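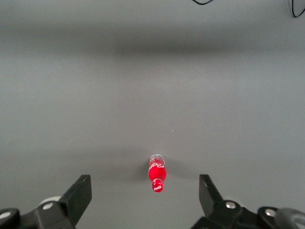

The snack shelf: a statement

It has been put to this newsletter that the snack shelf on the Evbridge landing is no longer a shelf so much as a place where packets go to retire. The complaint has some merit. At the last tidy we filled four bags, and one jar of Lukáč pickles carried a best-before date from a December that most of us would prefer to forget.

So there are new rules, drawn up by Kiyoshi Hattori, who was the only person to reply to the email. It went to 107 people. Fizzy drinks now live on the bottom row, lying down if they are too tall. Biscuits go in the middle, in their own box, with the box shut. A carton that has given up on being a rectangle may stay as long as what's inside it is still a biscuit and hasn't become a topping.

Fruit is allowed again, after the business with the pears. Please take it home before you go on leave.

The honesty tin stays where it is, next to the Polell kettle. It took in over £20 last month, along with a button and a voucher for Stiletum, the shoe repair place, which expired before the shelf was built.

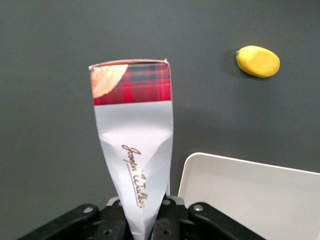 Can I leave a half-finished packet of biscuits for other people?

If it's folded over and has a peg on it, yes. Anything left gaping overnight goes in the bin, however nice the box.

Pegs are in the drawer under the kettle. Please bring them back - we did start with 83.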